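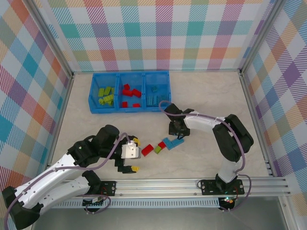
Home | Research | Open Positions | People | Contact

This site uses cookies to remember your language. By staying on the page you accept them. OK

Software Engineer, Robot Perception and Motion Planning (two-arm manipulation)

Selance, Mistville office
Full time, permanent contract after the trial period
Posted January 2023

Selance is a small company which develops software for robot arms that work side by side on a table. We do not build the arms. We write what runs above them: the camera calibration, the recognition of small parts, the planner that decides which arm takes which part, and the tools our operators use to record and replay the work. At this moment we are 7 persons in the software team and we look for one more.

The position is in the group of Noemí Mendoza, who is responsible for perception and planning. You will work every day with her and with Sihan Cheng, who maintains the low-level control.

The work

Our main test task is sorting of building bricks by color into a tray with compartments. It looks like a simple task, and for one arm it is. With 2 arms sharing the same small surface, there are many open problems, and you would take over a part of them:

- The planner, called Uvon, is written in C++ with a Python interface. It must find paths for both arms without collision, including the cables, which it presently models in a very rough way. We want to replace this model.
- Brick detection with a fixed camera. The present detector loses bricks when a gripper covers them, and it sometimes confuses two bricks that touch. Also the shadow inside the tray disturbs it.
- Assignment of bricks to arms. Today it is greedy and one arm often waits for the other.
- The replay tool. We have 1503 recorded episodes, and 189 of them still have wrong time stamps between camera and joint data. Somebody must write the repair script and also the check that prevents it in the future.

You will spend a good part of the week at the bench. Please apply only if you like to test your own code on hardware.

What we ask

You write clean C++ or Python and you can read the other one. You have worked with at least one real robot, at university or in a job. You know what a camera calibration is and you have done one by yourself. Experience with ROS 2 is useful. Experience with learned policies is welcome but it is not required, as Marisol Pacheco already takes care of this topic.

A diploma is not obligatory. We speak English in the office, with many different accents, and nobody will correct yours.

What we offer

Flexible hours between Monday and Friday, with two days from home when your work permits it. A personal budget for courses and books. Help with the visa and with finding an apartment. The start is possible immediately, and we can wait until July for the right candidate.

How to apply

Send your CV and one piece of code you have written to Ratih Raju through the form on the Contact page, with the word Villalobos in the subject line (it is the internal name of the project). Please add half a page about a robot problem that you could not solve at first, and what you tried. We do not need a motivation letter.

After this there is one telephone call and one visit at the bench with Noemí and Sihan. We answer to every applicant. For questions about contract or visa, please ask for Mirela Araújo.

Share (2) | Comments (0)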